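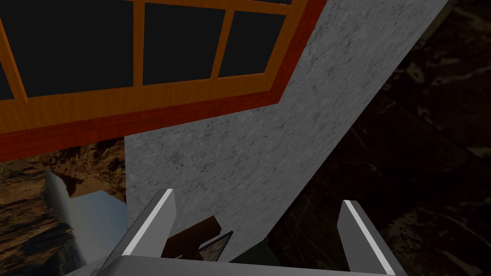
**Figure 3.** Simulated gripper, seen from just behind its open fingers.

### 4.2 Sustained load on battery

The Mallis laptop advertises desktop speed, and for the first 40 seconds it delivers. After that the fans start, the clock drops, and the machine settles into the pace of the much cheaper Ceda. Plugged in, Mallis finished the Bamasar compile test in 134 seconds; on battery it took 205, long enough to reconsider the purchase.
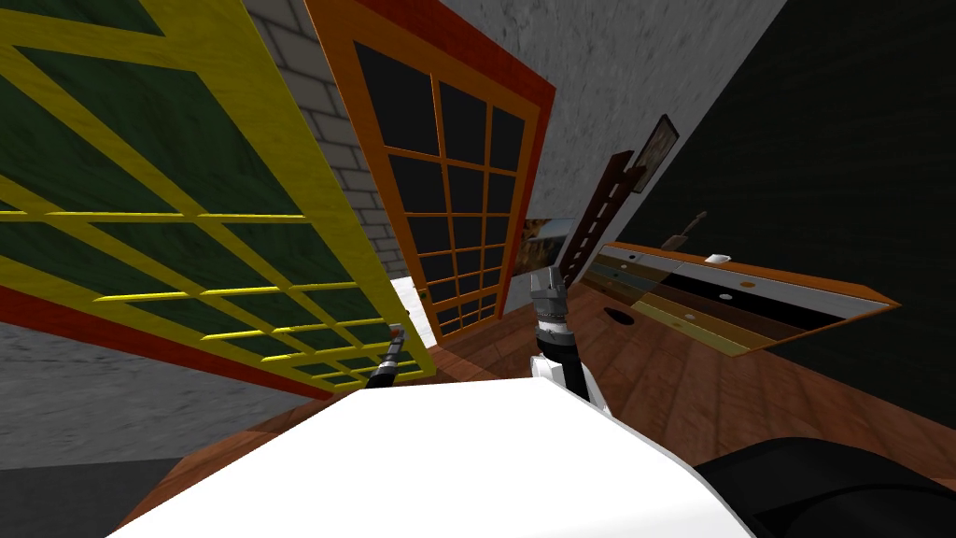 Frame pacing was logged over 7 runs per laptop with the Mondal overlay switched off - it costs more than it reports. Both machines slowed most in views with a lot of fine, repeated edges. The yellow grid over the dark green panel is of that sort, and at a steep tilt it gives edge smoothing plenty to do. Ceda's average was lower but steadier, and its keyboard stayed cool enough to type on.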